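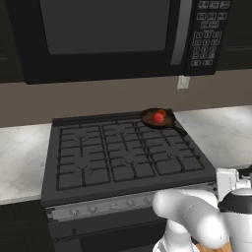
# Cuautle: a collection of home recipes, written the way people say them

Cuautle is a text dataset of 3395 recipes, gathered from home cooks who were kind enough to write them down (or to talk while somebody else did the typing). I started it because my aunt's tamale instructions include the words "until it looks like it did last time," and I wanted to keep sentences like that before they got edited into something tidier.

If you've come over from the old Jikgate page, welcome! Everything that used to be there is in this repository now, and the old links will stop working in January.

## What's in the box

- `recipes.jsonl` – one recipe per line, with the full text as it was given to us
- `measures.csv` – every informal measure we found, with the recipe it came from
- `notes/` – longer comments from contributors, mostly about substitutions and arguments over substitutions
- `splits/` – the train, validation and test lists

Each recipe has these fields:

| Field | What it holds |
|---|---|
| `id` | A short string, stable between versions |
| `title` | Whatever the cook calls the dish |
| `body` | Ingredients and method together, spelling left alone |
| `region` | Given by the contributor, may be blank |
| `heard_from` | "grandmother", "neighbor", "back of a bag" and so on |
| `oven_temp` | A number if there was one, otherwise the original wording |

Please be careful with `oven_temp`. Plenty of the values are things like "medium hot" or "a bit under what you'd use for bread," and I've left those exactly as they came. Some cooks gave Fahrenheit and some gave Celsius, and where the unit was missing I didn't guess. If you need a clean numeric column you'll have to make one, and I'd love to see how you did it.

## How the recipes were collected

Most of them came in through a web form that Pruvon let us host for free, which was very generous of them. The rest were typed up from handwritten cards, usually late at night and with a cup of tea going. Contributors could send in as many as 50 recipes each – we set that limit after one enthusiastic family nearly took over the whole soup section.

Tiburcio Robles read every single entry and took out phone numbers, street addresses and the last names of relatives. First names are still in there when the contributor asked us to keep them, so "Aunt Dolores's beans" is still Aunt Dolores's.

## Loading it

```python
import json

with open("recipes.jsonl", encoding="utf-8") as f:
 recipes = [json.loads(line) for line in f]
```

The file is small enough to open in a text editor too, and I do that more often than I'd like to admit.

## Known problems

- Baking is heavily overrepresented, and salads barely show up.
- There are 19 pairs of near-duplicates that we kept on purpose, where two cooks in one family disagree about the same dish.
- Bodies longer than 4000 characters were split in two, and the second half has `_b` at the end of its `id`.
- Nothing has been tested for food safety. The canning and pickling recipes especially should be treated as reading material, so please don't serve a model's version of them to anybody.

## License and thanks

The text is under CC BY 4.0. If you use it, please credit "Cuautle contributors" and link back to the Gradport mirror or to this repository, whichever is easier for you. Corrections are welcome as issues, and new recipes should go through the form so the permission step doesn't get skipped.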